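3.2 What people did with the kale

I should say up front that we never set out to study kale. The plan for the Undwood cohort was to look at everyday vegetables and how often people with mild high blood pressure ate them, and I figured we'd end up writing mostly about beans. Then the food diaries came back and kale was on nearly every page, usually in a smoothie, often with a note in the margin saying it was there to "clean the blood" or something close to that.

We had 944 people sign up and 696 of them kept a diary we could use. The rest dropped out, moved away or filled in the first week and then went quiet (I get it, I've tried keeping one of those diaries myself and gave up over a bowl of chips). Everybody was asked to write down what they ate, how it was cooked and where they'd heard it was good for them. That last question was a late addition and I'm so glad we put it in, as it turned into the most interesting part of the whole thing! 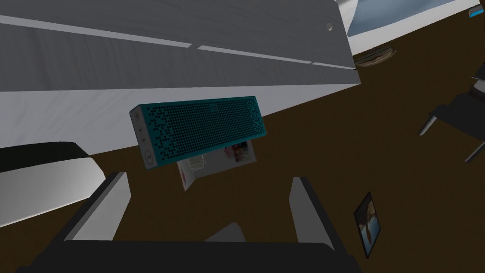 Figure 2

Leonidas Christodoulou read a draft of this section and objected that we were being too easy on the smoothie drinkers. A glass of blended greens at breakfast, he wrote, tells you very little if the same person skips lunch and salts dinner heavily, and he would not report any link with blood pressure until salt had been dealt with properly. He also wanted to know why the Miltik clinic had been lumped in with Drarine when the two serve such different neighborhoods.

He has a point on both counts. We went back and split the clinics, and we ran the numbers again with salt from the diaries included. The link got weaker at Drarine and pretty much vanished at Miltik. I still think there's something there for the people who cooked their greens and ate them with a regular meal, but I wouldn't bet my house on it, and I'd hate to see this quoted as proof that kale treats anything.
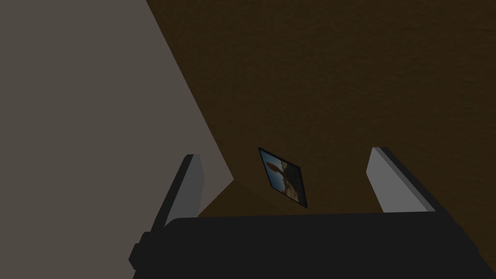 The other thing that bugged me was portion size. We told people to call 400 grams of vegetables a full day's worth, using the Andreadis portion card, and plenty of them counted raw weight one day and cooked weight the next. Greens shrink like crazy in the pan, so a person could look like a light eater in June just by switching from salads to soup. We corrected for this where the cooking method was written down. Where it wasn't, we left the entry alone and marked it – those entries are kept separate in the tables that follow.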